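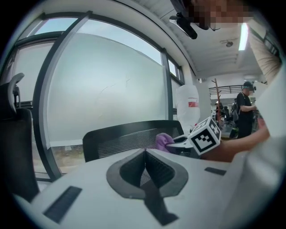

Wiping down mesh office chairs: a thread

Home Explore Notifications Lists Profile
Search posts Search people Try searching for topics or keywords

Hedvika Brabec
May 12, 2018

1/ Mesh backs hold dust in the weave. A damp cloth on its own smears it across the face of the mesh and leaves a gray film when it dries. Vacuum first, brush attachment, low suction.

2/ Vacuum from the rear. The rear face is the one people skip, and on our chairs it carries most of the lint. Finish along the curved top edge, where the mesh meets the rim.

3/ Cloth: small microfiber, folded in four. We keep purple for seating and nothing else. Any color works if everyone sticks to it. Juraj Šimko used the seating cloth on a whiteboard in September and we threw it out.

4/ Solution: a few drops of dish soap in a quart of lukewarm water. Wring until it stops dripping. No bleach on black mesh. No alcohol on armrests with a soft coating, it goes tacky.

5/ Work top to bottom, short vertical strokes, one hand steadying the back so it doesn't recline on you. Refold to a clean face for each chair.

6/ Leave 30 minutes before anyone sits down. Longer on a humid day.

7/ Headrests are a separate job. Gray fabric shows hair oil. Blot, don't rub. If the stain has a hard edge, treat the whole panel or you get a ring.

8/ Window film, as we have chairs near the glass: frosted film scratches easily and the scratches stay. Keep chair backs clear of it. Clean it with a soft wet cloth only, no scraper, no paper towel.

9/ Vlasta Pešek asked about casters. Turn the chair over, pull hair out with tweezers, wipe the axle. Most casters pull straight out of the base if you need to get behind the wheel.

10/ Our schedule at Brivitz: vacuum every 3 weeks, damp wipe every second round. Last full pass was 54 chairs and took nearly 3 hours with two people.

11/ Correction to 4: the quart is for the bucket. For a spray bottle use one drop of soap or you'll be rinsing all afternoon.

12/ Ľubomír Mikuš wants the same for upholstered seats. Different procedure, separate thread when I've tested the extractor.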